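I own 14 keys and can explain seven. The rest came with the house in March, and I've carried them since, like a man guarding a castle he can't get into.

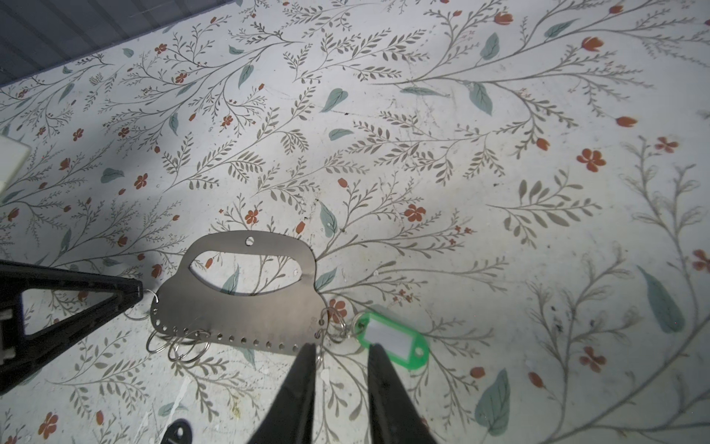 Keeping unknown keys is cowardice, and the shops sell us equipment for it. A steel plate has holes punched along its edge, so the cowardice can be filed in order. Then comes the green tag, its label still blank. What would I write? "Possibly shed"? I say throw them out. Mine go tomorrow, once I've tried the shed again.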